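Cold wash, no softener: an hour at Closport

She's behind the counter before 8 most mornings. Bed linen mostly, tea towels, a few throws. The shop is Closport, 29 steps from the ferry (her count, not mine) and it smells of ironing.

I ask what people get wrong about making a bed. "They fight it. Pull from the middle, then wonder why it's all creases." She takes two corners of something and shakes it hard. "Corners first. Always corners." 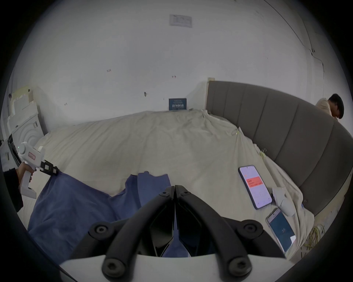
And folding? "Same thing. Find a corner, lift it, find the next one. If its rumpled just spread it out again on the bed, don't try and fix it in the air."

Cream sheets are still her best seller, every colour else comes and goes. Blue does well in June. Padded headboards she's less keen on. "Lovely to lean on. But dust gets in the seams, so vacuum, every 4 weeks." She does her own grey one with the little brush.

Favourite mill? Provetti for sheets, no hesitation. Storkau for towels, "if they ever answer the phone."

How many sets does a bed need? "Just 2. One on, one in the wash." Then a customer, then another, and teh kettle. Interview over, more or less.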